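Feline Rest Study, Merrick Room: Notebook Entry
June 12, 2022

Purpose: to record how resident cats respond when disturbed during sleep. 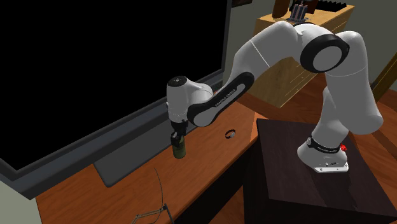
Method
Each cat was left to settle for 90 minutes. An observer then entered, sat beside the basket and spoke in a normal voice for 30 seconds. Stroking was not permitted.

Observations
Dastach opened one eye and returned to sleep. Clirkov flattened the ears, stared at the observer and moved to the window sill. This agrees with the entries made in April.

Outstanding
Clirkov's weight is to be checked again. Colleagues are asked to enter waking times in the log before feeding, and to leave the blanket unwashed until the second trial.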